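3.2 Play sessions on the ward

The sessions were held in the playroom of the children's ward at Inthanon, from February, and each session lasted one hour. A child could come alone or bring a brother or sister. The facilitator, the third author (Onsri), did not give any task in the first minutes. The children chose the material by themselves and could change it at any time. For children who were not allowed to leave bed, we made a smaller box and brought it to the room. In total 13 families joined, and six of them stayed until the last session. 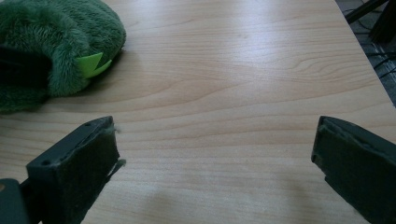
Figure 2. Soft toy on the table.

Why were the siblings included in the sessions?
Parents told us in the first interviews that the healthy child often waits at home with a relative and receives little information about the illness. We wanted to give this child a place on the ward too.

The interviews with parents were made by Thongdee and Phromma in the evening, when the visiting time was finished. We asked the same questions to every parent, but the order was free. Two parents preferred to write their answers, and we accepted this. All answers were read by two authors separately, and differences were discussed until both agreed. The coding followed the steps of Section 2.3.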